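Sestden workshop members build robot cell to strip old desktop computers

Members of a shared workshop in Sestden are putting together a small robot cell meant to take apart discarded desktop computers, and the build has reached the point where the arm is being positioned over a real machine.

The project, which the group calls Wustard, began last winter after the workshop was offered 251 retired office computers by Grastex, a local firm that was clearing out a storeroom. Members had taken in old computers before, usually a few at a time, and had pulled the memory, drives and power supplies by hand. A load that size was more than they wanted to do with screwdrivers in the evenings.

"We had pallets of these things stacked up next to the bandsaw and you couldn't get to the sink," said Anathi Van Wyk, who is leading the build. "Somebody suggested we try automating at least the boring part, and I had wanted an excuse to work on an arm anyway."

Van Wyk repairs lab equipment during the day and works on the cell after six in the evening. Two other members are writing the control software, and a third is handling the fixtures and the electrical work. The group has spent $559 on the cell so far, not counting the arm, which was bought used with money from the workshop's tool fund. Most of that went on power supplies, cable and material for the bench. 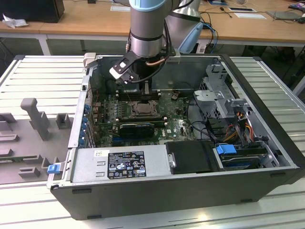

Memory comes first in the group's plan, because the modules are light and can be reused or passed on without much testing. Drives and power supplies are to follow. The side panels will still be taken off by a person, and the computer is then laid flat on the bench so that everything is reached from above. One of the towers, with a Dell logo on its green motherboard, shows how tight the space is: the black memory slots sit just above the processor socket, the graphics card lies across the board below it, and SATA cables loop between the board and the drive cage. Van Wyk said cables are the part of the job she worries about most. A hand will push one aside without thinking, but the software has to be told that it is there and which way it may be moved.

The gripper is a two-finger parallel type. Its stock fingertips were too wide to get between neighboring memory modules, so the group has been making narrower ones and trying them out on a spare motherboard clamped to the bench. Those tests are done at low speed, with a member standing at the stop button.

In a trial in March, the arm was given 39 memory modules to remove from the spare board, one after another, with the latches already opened by hand. It got almost all of them. The failures came when a module tilted in its slot and jammed, and in those cases the arm stopped and waited for help, as it had been set to do. Opening the latches is still a manual step. A separate tool for that is being drawn up, but no one has settled on whether it should go on the arm or be fixed to the bench.

Storage drives will be handled under a different rule. Any drive that comes out of a donated computer goes into a locked box and is wiped or destroyed before anything else happens to it, and that will stay the same whether it was removed by a person or a machine.

The workshop is on the ground floor of the Cadwaladr building. Members with keys can use the room at any hour, though the arm may only be powered up when at least two people are present.

Van Wyk said she does not expect the cell to be faster than a practiced person, at least this year. "If it can do memory while we are doing something else, that's fine with me," she said.

The group plans to publish its fixture drawings and code once the memory step runs from start to finish. It is also looking for a second-hand light curtain to go around the bench — anyone with one to spare can leave a note at the workshop's front desk.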